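Floors & Rooms | Research
By Shiela Marquez, March
87 shares

3.1 How tile contrast feels underfoot

We asked 200 Terndale residents how busy a checkered floor felt to them – and they were generous with their answers.

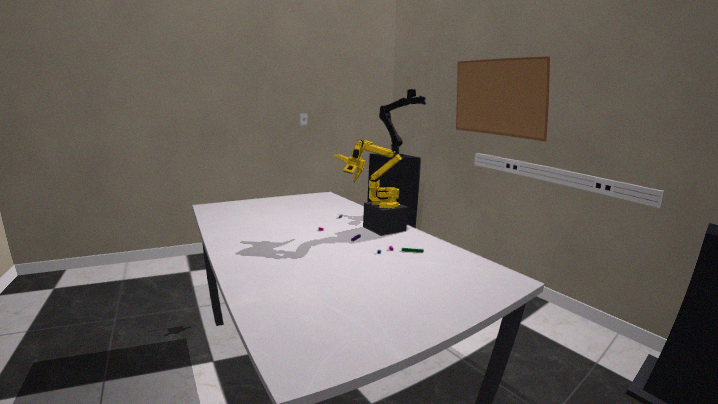 3.2 Pale surfaces

Many spoke fondly of plain tops set over a busy floor.
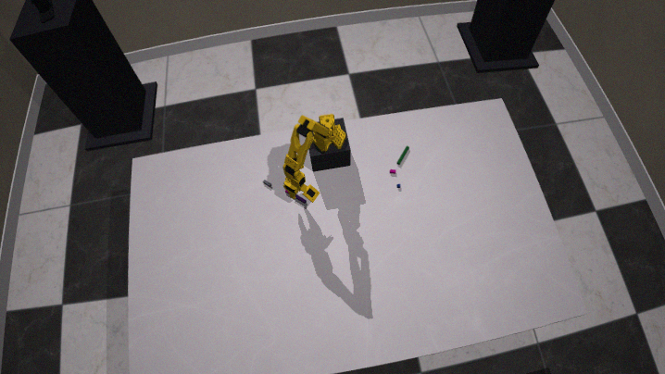

Figure 4. White over dark and pale marbled tiles.

Older residents liked somewhere quiet to rest their eyes. 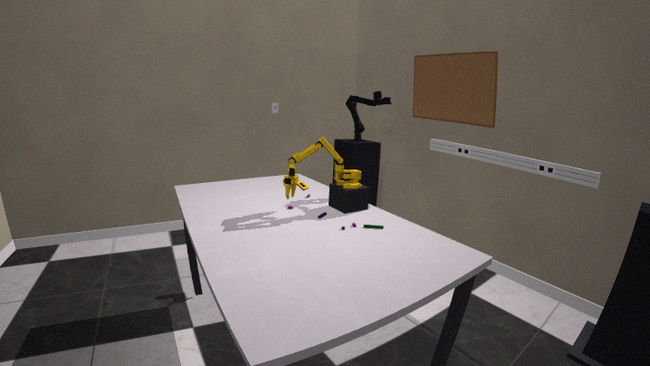

Comfort ratings rose with plainer furniture. A white rectangular table like this one was a favorite with the Umer group. Shadows came up too.
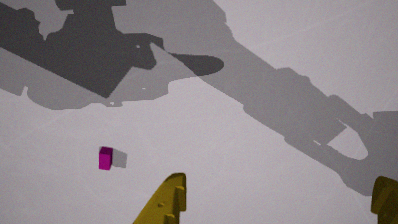 Figure 5. Overlapping shadows on pale gray.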